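Showroom shuffle at Grovdale - bathrooms move in next to the appliances

If you've stopped by Grovdale lately and wondered why the front half was roped off, I finally have some answers for you. I popped in last week thinking I'd be out in ten minutes (I needed one drawer runner, that's all) and ended up staying most of the morning, talking to pretty much everyone on the floor.

The short version is that the store is folding its old bathroom branch, Sorside, into the main building. Sorside's lease on Desjardins Street runs out in November, and the owners decided back in the spring that they'd sooner have everything under one roof. So the appliance people and the bathroom people are now sharing, and for the moment they're sharing pretty tightly! The new layout opens to customers on 6th June, with coffee from nine in the morning for anybody who wants a first look.

Yi-an Jin is running the move. She came over from Sorside, where she'd been for five years, and she's the one with the floor plan taped to the back of her clipboard. She told me the plan has been redrawn four times already. "I keep thinking we're done, and then somebody brings in another display base," she said, and then she went off to answer the phone, and I didn't see her again for half an hour.

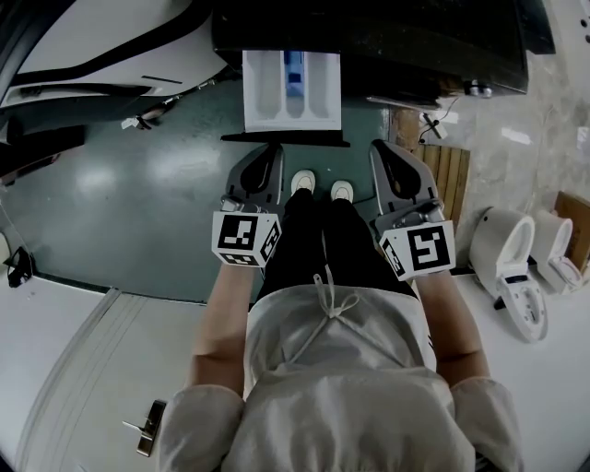

Flooring is what you'll use to find your way around, which I like a lot more than hanging signs. Yi-an wants people to be able to look down and know which department they're in. The dark teal-green floor gives way to a beige marble pattern, and on the marble side there are already two white toilet seat units next to each other on a white platform, with a brown cardboard box leaning behind them. The wooden slatted mat has landed right beside the big black appliance, so the two departments are neighbors in the most literal way. I asked if the mat was staying there and got three different replies, so your guess is as good as mine.

Not everybody loves the combined setup. Takumi Ogura has sold kitchens and laundry equipment at Grovdale for as long as I've been going in, and he'd have liked a wall between the two sides. His worry is that people shopping for a new stove will feel funny about doing it within sight of the toilets. He did admit that his own sister redid her kitchen and bathroom in the same month and had to drive back and forth across town to do it, so he can see the point. He'd still like the wall.

I'm with Yi-an on this one. When we did our place we were in and out of both stores every weekend, and I'd have loved to open and close a few drawers, sit on a few seats (lid down, fully dressed, thank you) and be home by lunch. Being able to get right up to the things matters so much more to me than a glossy catalog does.

A few practical bits. The catalog counter has moved to the back, next to the stairs. Returns are still handled at the side entrance, and you'll still need your receipt. If you have an open order from Sorside, you don't have to do anything - the paperwork has come over with the staff, and they'll call you when your stuff is in. All told there are 369 items on the list to be tagged and priced before opening day, and when I was there they hadn't reached the faucets yet.

Parking is the one thing I'd plan for. The lot fills up early on Saturdays as it is, and the overflow lot is over on Skoltdale Road, a short walk but an uphill one if you're carrying anything heavy. The 12 bus stops right across from the entrance. Delivery can be arranged at the front desk, and old appliances can be picked up on the same trip if you ask when you book.

Oh, and they did have my drawer runner. It was the wrong length, so I'll be back in on opening day to swap it. Say hi if you see me by the coffee.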